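Search this site Search Go

How a robot arm gets set up to pick up a block

A robot arm can't look at a table and guess what you want it to do. Somebody has to set it up first, and then check the setup again and again. The arm in this explainer is called Anolis. It belongs to a small workshop in Sterville, and the person who looks after it is a technician called Liam Gilmartin.

Anolis is practising one job. It has to reach down over a table, close its fingers on a small block covered in pegs, and lift the block up. You could do that in a second with your eyes half shut. For Anolis it takes a lot of getting ready.

Practising on a computer first

Before Liam lets the real arm move, he tries everything in a simulation. A simulation is a bit like a computer game. It has a pretend room, a pretend table and a pretend arm, all drawn by the computer. The pictures on this page come from the simulation. If the pretend arm bangs into the pretend table, nothing gets broken and Liam can start again straight away.

The program they use is called Mundimau. It works out how the arm would bend, where the shadows would fall and what would happen if two things touched.

The parts of the arm

A robot arm has some of the same parts as yours, and engineers even use the same words.

The base is the part that is bolted down. It must not wobble. If the base moves by the width of a pencil line, the fingers at the other end will miss by more than that.

The shoulder, elbow and wrist are joints. Each one has a motor inside that turns it. On this arm there are blue caps on the joints.

The gripper is the hand. It hangs below the wrist and has slim fingers that open and close. Most of the trouble happens here, so most of the checking happens here too.

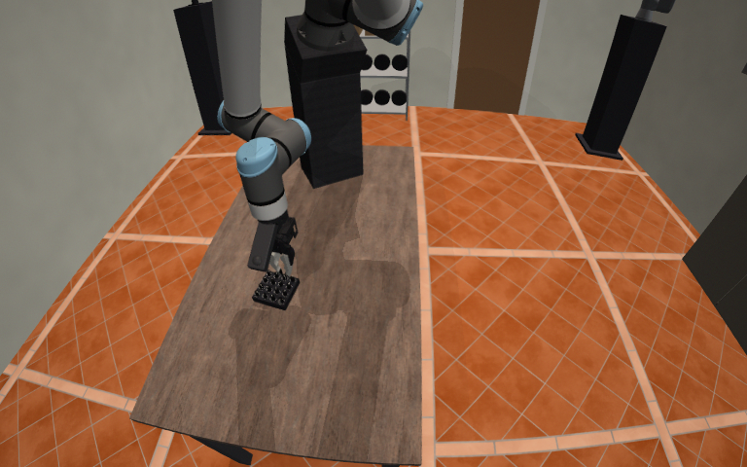 Step one: finding home

When Anolis is switched on, it needs to know how far each joint is already turned. To do this it goes to a starting position called home. Liam compares the numbers on his screen with the numbers in his notebook. If they match, he carries on. If one is wrong, he stops and looks at that joint.

In December the elbow was wrong four times in one week. A screw had worked loose. Liam tightened it and put a dot of paint across the screw and the metal next to it. Now, if the screw turns, the paint line breaks and he can see it.

Step two: telling the arm where the table is

The arm measures everything from its own base. Liam types in how far away things are, in millimetres. The spot where the block goes is 700 millimetres in front of the base and 300 millimetres to one side. There are 10 millimetres in a centimetre, so you can work out how far that is with a tape measure at home.

He also types in the height of the table. This is the number he checks most. Too high, and the fingers close on air. Too low, and they push into the wood.

Step three: lining up the fingers

Next the arm comes down slowly and stops with its fingertips just over the pegs. Liam turns the view on his screen so he can look from more than one side. From one side the fingers might seem to be in the middle, but from another side he might see that they are too far forward. You can try this yourself. Hold a finger over a coin, shut one eye, and then ask a friend standing beside you if you are really above it.

The pegs make the job harder. They are short and close together, and a fingertip that comes down in the wrong place could catch on one. If the block has been turned a little, the gripper has to turn by the same amount before it closes.
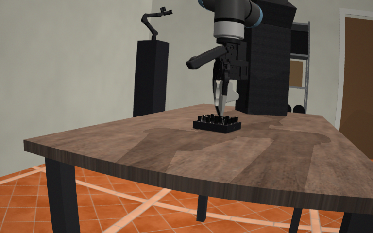 Step four: closing and lifting

The fingers close gently at first. A sensor measures how hard they are squeezing, and the program stops them when the squeeze is strong enough. Then the arm lifts the block, waits, and puts it back down.

Liam's rule is that the simulated arm must do this 17 times in a row without a mistake. One miss and the count goes back to the start. So far the pretend arm has made 932 tries altogether, and every one is saved in a list with a note beside it. The notes for the misses are the longest ones.

Looking after the real arm

Real machines get dusty and wear out. The real Anolis has a short list of jobs pinned up beside it:

Wipe the fingers with a dry cloth.
Look at the paint dots on the screws.
Check that no cable is twisted or pinched.
Press the red stop button and make sure the arm stops.
Listen. A grinding noise means switch off and tell Liam.

The finger pads are changed when they go smooth. New ones come from a supplier called MacPherson, and they take a few days to arrive, so there is always a spare pair in the drawer.

Words to know

Gripper – the part of a robot arm that holds things.
Joint – a place where the arm bends or turns.
Sensor – a part that measures something, such as a squeeze.
Simulation – a pretend version of something, made on a computer.

Page last checked 18/02/2020

Filed under: How Things Work, Robots and Machines, Ages 8 to 11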